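Tips for recording tidy-up runs in a simulated house

I've been gathering practice runs for a household learning system since October, mostly from my kitchen table with a mug of tea and a controller that sticks when you push left. You drive the robot about a made-up room, do the chore, and the run gets saved so the system can learn from it. Szymon Głowacki asked me to jot down what I've picked up, so here goes, in no particular order!

Do your housework in order. I start with cloths and anything else that crumples, then hard things like cups and books, then the floor. My first batch was all over the place and Valbona Golob, who goes through them after me, sent 70 straight back. Fair enough.

Choose a route before you press record. If you stop halfway over the parquet to have a think, the run now contains a robot having a think, and the system will happily learn that as well. I say the route out loud first (round the bench, over to the cloth, back the same way) and then go.

Shiny floors need more patience than plain ones. The glare can wash out the pattern completely, and if you're steering by the lines in the wood you lose your place. I steer by the furniture now, usually the nearest bench leg. 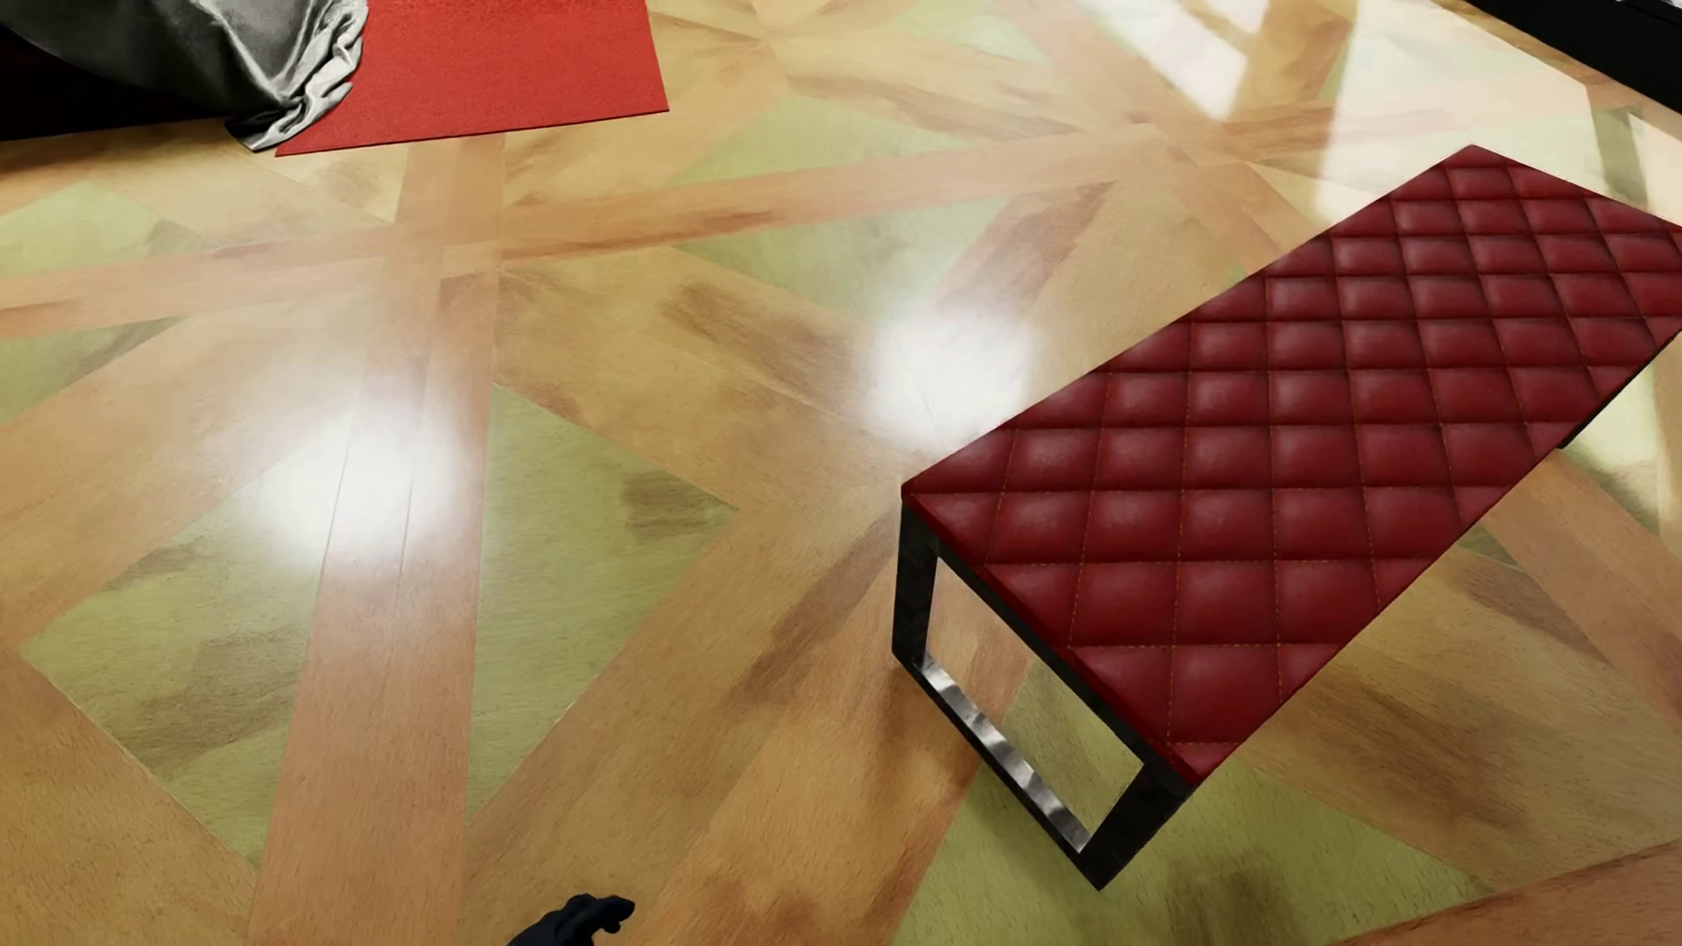

Simulated room with parquet and red bench. Picture: Zuzanna Wasilewska / Flanlow

With a room like that one I keep to the open floor between the mat and the near end of the bench, and I leave more space round the metal leg than I think I need. Low bars are a nuisance. You're watching the cushion, you swing round a bit early, and clonk.

Cloths: go for a raised fold, never the flat bit. Come in slowly, close the gripper, lift a little and wait for the fabric to settle before you drive off. If you drop it, carry on and pick it up again. I used to bin those runs, but Baltasar Lozano likes having them, and a second try is useful to learn from so long as you label it as one.

Labels! Write them straight after each run, in words you'd use to a person. "Pick up grey cloth by red mat" is plenty. I once left a whole evening's worth until morning and couldn't tell run 641 from its neighbours.

Swap things round now and then. The same cloth in the same corner gets you a robot that's very good at that corner. I change the starting spot every few runs, and the room whenever I'm bored, so quite often.

Rest your hands too. My tired runs are wobbly and I can pick them out on playback. We're aiming for 3000 in the set and I've done my first 1000, so there's no rush, and the kettle's only over there.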